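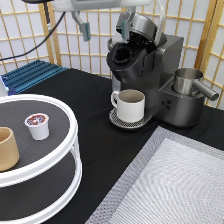 Visit report: Sturico compounding pharmacy and fill center, open day
Mar 24, 2021

Purpose of the visit

Sturico runs a compounding pharmacy and a central fill operation in the same building, and opened both to pharmacists and pharmacy technicians from outside the company. I went to look at three things: how the nonsterile compounding rooms are laid out, how weighing is documented, and how refill orders move from the store counter to the fill center and back. Our own store is planning to rebuild its compounding room, and these notes are written mainly for the people who will have to work in it.

The tour was led by Oluf Vestergaard, who manages the compounding side. Groups were kept small and moved through on a fixed schedule. Masks were required throughout, and shoe covers and gowns past the second door.

Arrival and briefing

Sign-in was at the loading side of the building, not the retail entrance. Visitors signed a confidentiality form covering patient labels and formulation records. Phones went into a locker before the compounding area. The briefing took longer than planned and covered hand washing, the traffic direction through the rooms, and which surfaces should not be touched.

The retail counter at the front is small. It handles pickups, consultations and a short list of over-the-counter items. Vestergaard said that most walk-in traffic is for hormone creams, pediatric suspensions and veterinary preparations. There is one consultation room with a door that closes, and a second space with a half-height partition that the staff do not like and plan to replace.

Compounding area

The area is divided into an anteroom, a nonhazardous room and a hazardous room. The rooms connect in a line, with the hazardous room at the far end and held at negative pressure. Pressure gauges are mounted at eye level beside each door and read at the start and middle of every shift. The readings go into a paper log that is scanned at the end of the week. I asked why it was still on paper. The electronic log had been tried in February and withdrawn, as the tablet could not be read properly through its protective sleeve.

Floors are sheet vinyl, welded at the seams and coved up the wall. Ceiling tiles in the nonhazardous room are the washable type, clipped down. Counters are stainless steel. There are no drawers under the work counters, and all small equipment is on open shelving. This was a deliberate choice after a cleaning audit found powder residue in drawer runners. We have drawers in our current plan and should look at that again.

The nonhazardous room has two powder hoods from Bramine. Each has its own balance, printer and barcode scanner. The hoods are recertified every six months, and the certificate is posted on the side panel. Noise was higher than I expected. Conversation at the hood was possible but tiring, and the staff use a hand signal when they want a second person to check a weight.

Weighing and documentation

Weighing is controlled by the formulation software, called Hevel. The technician scans the worksheet, then the ingredient container, then the balance. If the lot is expired or the ingredient does not match, the step does not open. The balance sends the weight directly, so nothing is typed. The tolerance is set per ingredient and is tighter for actives than for bases.

We watched a progesterone cream being prepared from worksheet to labeled jar. The active was weighed and wetted with a small quantity of propylene glycol, the base was added in portions, and the batch went through the ointment mill in two passes. Particle feel was checked on a glass slab after the first pass. The finished cream was packed in metered pumps with the air worked out by tapping. I would have liked to see a capsule batch as well, but the capsule machine was being cleaned.

Worksheets are reviewed by a pharmacist before weighing and again before release. The second review includes the printed weights, the theoretical yield, the actual yield and the beyond-use date. When the yield falls outside the set range, the batch is held until the cause is written down. Sturico has 3745 active formulas in Hevel. Vestergaard considers this too many and has begun retiring duplicates that differ only in flavor or package size.

Points on documentation that we could take over directly:

- The balance check weight is scanned before use, so the record shows which weight was used.
- Cleaning between batches is a step on the worksheet itself and not on a separate sheet.
- Flavoring is listed as an ingredient with its own lot number.
- The label proof is attached to the worksheet before compounding starts.

Storage and incoming materials

Bulk ingredients arrive at a receiving bench outside the anteroom. Outer cartons are removed there. Each container is checked against its certificate of analysis, given an internal barcode and quarantined on a yellow shelf until a pharmacist releases it. Refrigerated items go straight to a separate quarantine bin in the refrigerator.

Room temperature and humidity are logged every 33 minutes by fixed sensors. The interval is an odd one and comes from the default in the monitoring system. Alarm thresholds are set inside the legal limits to give the on-call pharmacist time to respond. The upper humidity alarm is at 70 percent, which seemed high to me for a room holding gelatin capsules. Vestergaard agreed and said the capsules are kept in sealed bins with desiccant.

Fill center

The fill center takes maintenance refills from the retail stores. Orders arrive in batches overnight, and finished bags are sent out with a courier before noon. Counting is done by cassette units from Uçar, with a manual station for slow-moving items and anything that chips or leaves dust. Every vial gets a photograph of its contents before capping. The pharmacist verifies from the photograph and the stock bottle scan.

The manual station is the slower part of the line. Items are picked to a tote, scanned, counted on a tray and put back by a different person than the one who picked them. The split was introduced to reduce return-to-shelf errors. It does seem to cost time, and two totes were waiting for a free person during our visit.

Cassettes are calibrated per drug and per manufacturer. When a wholesaler substitutes a manufacturer, the cassette is pulled and the drug goes to the manual station until a new calibration has been done. For a store of our size, that alone would make an automated counter hard to justify. The substitution rate at our wholesaler is high, and we do not have a second technician free to recalibrate.

Question period

Most questions were about potency testing. Sturico sends samples to an outside laboratory on a rotating schedule by dosage form, with additional samples when a formula is new or a supplier changes. Results below the limit lead to a review of the formula and the technique, in that order. There was a long exchange about suspending vehicles and whether shaking instructions should appear on the front label. Sturico puts them on the front in capital letters, and on a cap sticker for pediatric orders.

A question on staffing got a short answer. Technicians train in the nonhazardous room for three months before they work unsupervised, and hazardous compounding is open only to those who have completed a separate gowning and spill exercise. The spill kit is opened and used once a year with a harmless powder - the used kit is then replaced.

Follow-up for our own room

Redraw the counter plan without drawers and get a price for open stainless shelving. Ask the hood supplier for noise figures at the operator position, measured with the door of the room closed. Move the receiving bench outside the anteroom, even if this takes space from the corridor. Add the cleaning step and the check weight scan to our worksheets now, as neither depends on new equipment.

Vestergaard offered to send the blank worksheet template and the gowning checklist. I have written to him for both and will put them in the shared folder when they arrive.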